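Play Kitchen Corner: Safety Walk-Through, With Comments

Wemdale Family Room
Walked by: Ailbhe Lynch
Second pair of eyes: Tadhg Buckley
Date: Saturday, August 31, 2024

Hello everybody, and thank you for bearing with me on this one, as I know I go on a bit. The list follows the same order as the one we did in March, so you can lay the two side by side if you like doing that sort of thing (I do!). Each item is marked OK, Fix or Watch, and my comments come after. Tadhg has added a few of his own and I've left them just as he wrote them.

1. Table stands level, no rocking - OK
I leaned on all the corners in turn and then Tadhg leaned on them, and he leans harder than I do. Not a wobble. The felt pads we stuck on the feet last spring are wearing thin, and we have a fresh packet in the drawer under the sink for when they go.

2. Table edges and top, no chips or splinters - OK
I ran my palm all the way along the edges, and then a cotton cloth, which catches on things a hand misses. The white top does show every crayon mark, I'll grant you, but I have come to love it for that, because it also shows every crumb and every spill, and we wipe it far more often than we ever wiped the old one.

3. Plates and dishes: cracks, sharp rims, flaking - Watch
We flexed each plate gently and looked along the rims against the window. The green one has a rough patch you can feel with a fingernail. It isn't sharp enough to scratch anybody today, but please look at it again next time, and if it has got any worse, out it goes. The pink, the blue and the black dish are all in fine shape, considering how much pretend soup they have carried.

4. Play food: too small, loose parts, bite marks - Fix
Everything goes through the small parts tube, every single time, even the pieces we're sure about. The banana and the orange slice don't go anywhere near it. The little red fruit is the one I fret over. It did pass, but only just, and I would be much happier if it lived on the high shelf whenever the under-threes are in. Tadhg agrees, so that is the rule from now on, and I have put a note inside the cupboard door.

Tadhg's comment: "Banana has been chewed. Surface still whole. Washed it twice." 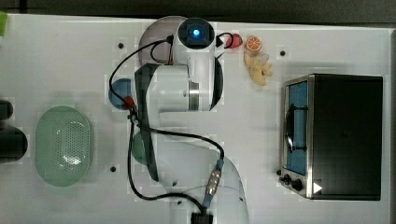

Reading time: 4 minutes

5. Toaster oven: door and handle - OK, with a comment
I know some of you would like to see a toy oven instead, and we have had that conversation more than once over tea. For now the black one with the steel front stays. The door opens and closes without pinching, the handle is tight, and the glass has no chips in it. I did find that a small child pulling down on an open door can tip their weight onto it, so we would like an adult at that end of the table whenever it's in use.

6. Toaster oven: knobs - OK
Both knobs are firm. I gave each of them a proper tug, a good deal more than a four-year-old would manage, and neither one budged. If you ever find one loose, please don't push it back on and hope for the best. Take the oven off the table altogether and leave me a note.

7. Toaster oven: never live during play - OK
Plug out of the wall, cord wound and tied at the back with the cloth tie. This was right when we arrived, which pleased me no end, so thank you to whoever closed up on Friday. We opened the door and felt inside as well, and it was clean, with nothing tucked away in there. (Last time it was half a cracker.)

8. Cords and cables within reach - Watch
My usual speech, and I'll keep it short. Any loop that hangs over the edge of the table is a loop that somebody small can pull, and any loop on top of the table can bring things down with it. Please get cables up and fastened before the children come through the door, and check the floor on the far side too, where a trailing one is easy to step over without ever noticing it.

9. Storage box and lid - Fix
The big Sosura box has lost one of its hinge pins, so the lid comes down faster than it should. Tadhg has taken the lid home to mend. The box is perfectly safe without it, just a little dusty.

10. Cleaning - OK
Warm water and dish soap for the plates and play food, a damp cloth for the table, and everything dried on the rack before it goes away. Please don't put the food pieces in the dishwasher, they come out sticky and smell odd for a week. The Cronin spray is for the floor only, and it goes back in the locked cupboard.

11. Floor and walkways - OK
The mat lies flat and the tape along its edge is holding. We like 60 inches clear between the table and the bookcase, and we measured it. It had crept in a little, so we moved the bookcase back toward the wall, which took the two of us and a fair amount of puffing.

Still to do
Mend the box lid (Tadhg).
Look at the green plate again (me).
Ask Vumico for the price of a second drying rack (me, when I get a quiet minute).

If you spot anything we missed, write it on the sheet by the door, or just catch me at pickup. I'm always glad of a chat.

Ailbhe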